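Gandemar Stone Sealer
Penetrating sealer for marble, limestone and other natural stone
Size: 1000 ml
Item no. 756
In stock

Gandemar Stone Sealer soaks into the stone and slows down staining from oil, coffee, wine and fruit juice. It does not leave a film on the surface and it does not change the color of most stones. A few dark stones will go slightly darker, so try a small area in a corner first and let it dry overnight before you do the rest.

The sealer can be used on polished or honed stone indoors. It is not meant for quartz composite, laminate or glazed tile. Those surfaces don't absorb it and you will end up with a sticky haze that has to be scrubbed off.

Sealing does not stop etching. Lemon juice, vinegar and some bathroom cleaners react with the marble itself and leave a dull mark even on a sealed top. Wipe up acids right away and use a cutting board.

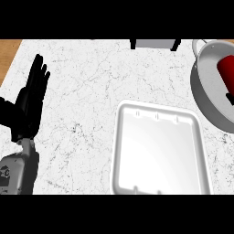
To find out if your counter needs sealing, put a spoonful of water on it and wait. If the stone darkens under the water, it is taking in liquid and should be sealed. If the water stays on top and the color is the same after you wipe it off, leave it alone and test again in a few months.

How to apply

Clean the counter with Toravus Neutral Cleaner or plain warm water and let it dry for a full day. Shake the bottle. Pour a little sealer onto a lint-free cloth and spread it evenly, one section at a time. Leave it for 5 minutes, then buff off everything that has not soaked in. Do not let it dry on the surface. Most marble needs 2 coats, with an hour between them. Keep the counter dry overnight before you put things back on it.

If you get a haze, wet a cloth with fresh sealer, rub the spot and buff it dry again. That usually lifts it.

Storage and safety

Keep the bottle closed and out of the reach of children. Do not let it freeze - sealer that has frozen will separate and can't be used. Open a window while you work and wear gloves. Wash your hands afterward.

Goes with
Toravus Neutral Cleaner
Darkano Buffing Cloths
Qiu Marble Polishing Powder (for light etch marks, use before sealing)

Shipping

Orders ship on weekdays. We don't ship sealer to cold regions in February unless you ask us to, and then it goes at your own risk.

Questions about a particular stone can be sent to Heather Brunton through the contact form. Please say what kind of stone it is and if it has been sealed before.

Page updated 2018-12-25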